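Ridska Earplug Casing Set

Welcome! Ridska is all about one small, satisfying job: getting foam earplugs out of a zip bag and into little square cases, two to a case. There are 1760 clips in it so far, and the colors are a joy to sort through.
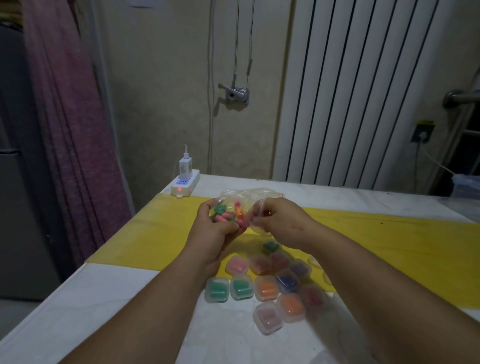 Flergate Small Items Group

Color labels are in colors.csv. Green, orange and dusty rose each get their own tag (we argued over the pinks for ages!). A case counts as filled once it holds a matching pair. 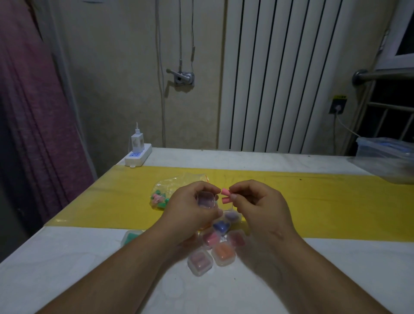

Clips run in three folders: bag, pair and case. Start with pair if you're new, it's the most fun. The next batch, nearly 200 clips, goes up in May. Found a wrong color tag? Please tell us, we love fixing those.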